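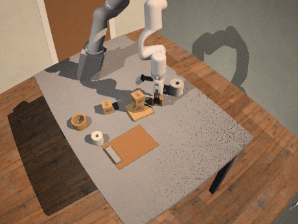 Mosten Opens Its Doors for a Day of Robot Stacking at Prestside

07/03/2021, PRESTSIDE – We had our first open day at Mosten, and I'm still a little hoarse from talking. I do most of the writing for the robot group here, so the press release fell to me, and I'm going to tell it the way I'd tell it to a neighbor who couldn't make it.

We do a lot of our arm work in simulation before we touch any hardware, so what visitors got was a big screen, a comfortable chair and a virtual robot arm over a gray table. The task sounds like nothing at all: pick up little tan blocks and stack them on a flat square board, with a roll of tape and a couple of white rolls sitting on the same table. Then you try it yourself with the controls and find out how hard it is to tell where your own fingers are! We had 100 tickets and they all went, and I could have handed out plenty more if the room had been bigger.

Each group got 55 minutes. My colleagues from Lidberg ran the first half, with the arm working from its own program, and then we let people take over. There was a lot of leaning toward the screen (and some coaching from the back row, not all of it helpful).

The view people asked about most was the one from the gripper, looking out between its two black fingers. It's a strange way to see a table. A roll of tape looks enormous from up there, and you lose all sense of how far away anything is.
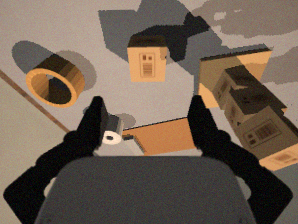 Mosten Manipulation Group, Prestside

We've saved 1,580 practice runs on this task so far, and we played a few of the bad ones too. I was nervous about that part, but people loved it. A kid in the second group wanted the same failed stack over and over, and I was happy to oblige. We also got good questions about shadows, of all things. The lighting in our virtual room is pretty harsh, and several visitors wondered if that throws the cameras off. It can, and we vary it for that reason.

Lunch was sandwiches from Gaillard, and the coffee ran out early. Sorry about that – we'll double the order.

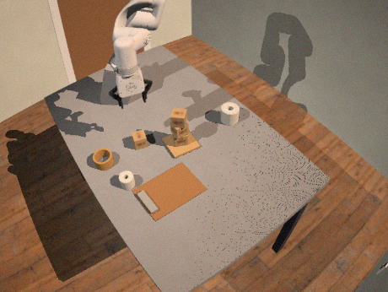 Abla Jaber told me afterward that she'd expected something fast and flashy and ended up liking how slow it was, because she could follow each decision the arm made. She'd like the next one to have "a lot less talking and a lot more driving," and I've passed that along, mostly to myself.

The next open day is planned for January, with 4 sessions and a second set of controls. Tickets are free, but you do need one. Ask at the Prestside front desk and leave a phone number.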